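**Tanow issues safety notice and firmware hold for Plurkell hand-held grippers**

KUKBRIDGE, 21 May 2019 – Tanow today issued a safety notice covering the Plurkell hand-held gripper. Under certain conditions the fingers can fail to release after the operator lets go of the trigger. No injuries have been reported. Owners should stop using units with firmware 6 until the corrective update has been installed.

The fault was found during garment-handling work at the company's Kukbridge test site. In a run of 60 grasp-and-release cycles on light clothing, the gripper held its closing force after trigger release in 8 cycles. In each case the fingers opened only when power was removed. The same run on rigid test blocks produced no faults.

Engineers traced the behavior to the routine that estimates finger position. When thin fabric folds over a fingertip, the motor load rises slowly instead of in a single step. Firmware 6 can read this as an incomplete grasp and repeat the close command. If the trigger is released while that command is pending, the open command is dropped.

The mechanical parts of the gripper are not affected. Linkages, pivot pins and grip pads from the faulted units were inspected and found to be within tolerance.

Until the update is installed, Tanow instructs owners to:

- remove the battery pack before clearing fabric from the fingers
- keep hair, cords and loose sleeves away from the linkage
- leave the unit switched off while it is charging

The update gives the open command priority over all other motion commands and adds a timeout of 30 seconds, after which motor current is cut. Tests of the revised firmware are being carried out on soft goods laid out on household surfaces, including beds, where the fabric is free to bunch around the fingertips. 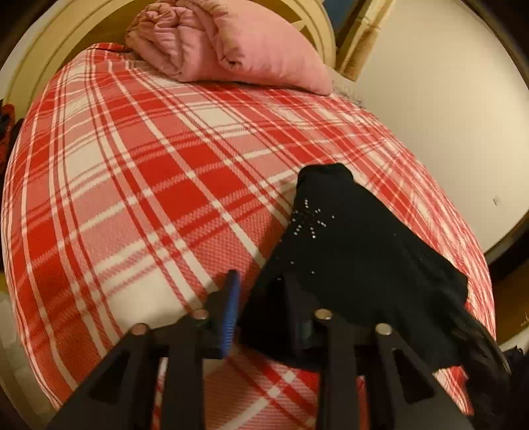

Chun-yin Leung said the timeout was too long for a tool held in the hand, and asked that the limit be shortened before the update goes out to all owners. Tanow has accepted the request for review. A shorter limit will be adopted if it does not cause false releases during normal carrying.

Units sold through Huang carry the same firmware and are covered by this notice. Owners can check the version number by holding the power button while inserting the battery pack. A full technical report will be published in November.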